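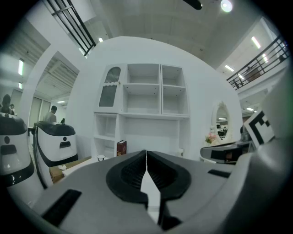
Step 3. Check the marker before you trust the pose

The tracker gets the position of the hand-held gripper from the square marker on its body. If the marker is read badly, every pose after it is wrong too, so do this check before you export anything.

Open the session in Tridik and go to any still where the black-and-white marker is in view. A tilted marker is fine. Turn on the corner overlay and zoom in. All four corners should sit on the edge of the black pattern. If one drifts onto the gray body, lower the corner threshold from 46 to 36 and run detection again on that still only.

Step 4. Mask the gripper

The gray housing takes up the bottom of the view in every still and does not move with the room. Left unmasked, it pulls the motion estimate toward zero. Load gripper_mask.png and check that it covers the housing, the black pads and the tall section on the right. The gap between the pads can stay masked.

Step 5. Mask reflections and people

Mirrors and glass doors give features at the wrong depth. Draw a polygon over each one by hand. People can be left to the automatic mask.

Step 6. Run the solver

Start it with the default settings. My last session had 2,026 stills and the solver dropped 401 of them, mostly during fast turns. If yours drops more than half, go back to Step 4.

Save the result as a new file. Tridik overwrites the old poses without asking.

Prys Cadwaladr
Updated January 9, 2018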